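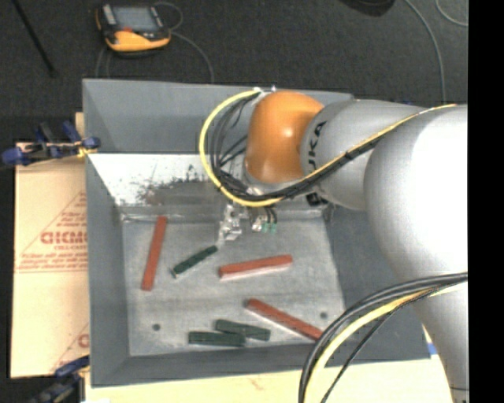

Abb. 4.1: Griff in die Kiste. Drei rötliche und drei grüne Teile liegen ungeordnet auf dem Boden des Behälters, der Greifer nähert sich einem grünen Teil.

Kapitel 4
Vereinzeln aus der Kiste: Aufbau in der Gemeinschaftswerkstatt

In den Kapiteln 2 und 3 lagen die Werkstücke auf einer ebenen Platte, einzeln und mit Abstand zueinander. Für die Greifplanung genügten die Lage in der Ebene und ein Drehwinkel. Sobald die Teile in einem Behälter mit Wänden liegen, reicht diese Beschreibung nicht mehr aus. Der Greifer muss zwischen die Wände passen, der Unterarm darf den Behälterrand nicht berühren, und die Schlauch- und Kabelführung braucht in jeder Stellung des Handgelenks ausreichend Raum.

Das durchgehende Beispiel dieses Kapitels ist das Projekt Trokulberg. Es wurde von Ursina Fankhauser und Efe Oyewole in einer offenen Werkstatt mit einem gebrauchten Industrieroboter begonnen und später von Meifang Yao um die Ablaufsteuerung ergänzt. Der Aufbau verzichtet auf Spezialvorrichtungen. Wer einen kleineren Arm besitzt, kann die Übungen mit angepassten Abmessungen nachvollziehen — die Rechenwege bleiben gleich.

4.1 Der Behälter als Teil der Zelle

Ein Behälter, der sich während des Betriebs verschiebt, macht jede Kalibrierung wertlos. In der ersten Ausbaustufe genügt eine lösbare Befestigung. Abbildung 4.1 zeigt zwei Klemmen an der linken Seite. Vor jedem Lauf ist zu prüfen, ob der Behälter noch an den Anrissmarken steht. Eine Abweichung von 2 mm ist im Projekt Trokulberg zulässig, größere Abweichungen erfordern ein erneutes Einmessen.

Als Bezugssystem wird ein Koordinatensystem K in eine Ecke des Behälterbodens gelegt, mit der z-Achse senkrecht nach oben. Alle Greifpunkte werden in K angegeben und erst unmittelbar vor der Bewegung in das Basissystem des Roboters umgerechnet. Wird der Behälter versetzt, ändert sich somit nur eine einzige Transformation.

4.2 Lage der Werkstücke

Längliche Teile fallen selten parallel zu einer Wand. In der Abbildung steht ein rötliches Teil im Bild nahezu senkrecht, ein anderes beinahe waagerecht, ein drittes schräg. Für die Planung werden drei Fälle unterschieden:

a) Freiliegend: Beide Längsseiten sind für die Greiferbacken zugänglich.
b) Benachbart: Eine Längsseite ist durch ein anderes Teil ganz oder teilweise verstellt.
c) Wandnah: Der Abstand zur Wand ist kleiner als die Backendicke zuzüglich Sicherheitszuschlag.

Fall a) wird immer zuerst abgearbeitet. Die beiden vorderen grünen Teile in Abb. 4.1, deren Enden aneinanderstoßen oder sich überlagern, sind Kandidaten für Fall b). Die Zuordnung wird nach jeder Entnahme neu berechnet, da sich Nachbarteile beim Abheben verschieben können.

4.3 Leitungsführung

Leitungen am Arm sind so zu verlegen, dass die Schlaufe am Handgelenk den gesamten Drehbereich zulässt. Eine zu kurze Schlaufe zieht an den Steckverbindern, eine zu lange gerät in den Behälter. Kaiwen Tian, der die Verkabelung im Projekt betreute, fuhr dazu 17 Stellungen im Handbetrieb an und notierte jeweils den kleinsten Abstand zum Behälterrand. Das Protokoll ist in Anhang B abgedruckt und dient als Grundlage für Übung 4.3.

Die Versuche dieses Kapitels werden mit verminderter Geschwindigkeit gefahren. Der Sollwert für die Eintauchbewegung beträgt höchstens 300 mm/min, der Zustimmtaster wird während der gesamten Bewegung gehalten. Weitere Personen bleiben außerhalb des Schwenkbereichs.

4.4 Vorausgesetzte Kenntnisse

Benötigt werden homogene Transformationen (Abschnitt 2.3) und die Werkzeugvermessung (Abschnitt 3.1). Die Greifpunktberechnung beginnt in Abschnitt 4.5 mit dem freiliegenden Einzelteil.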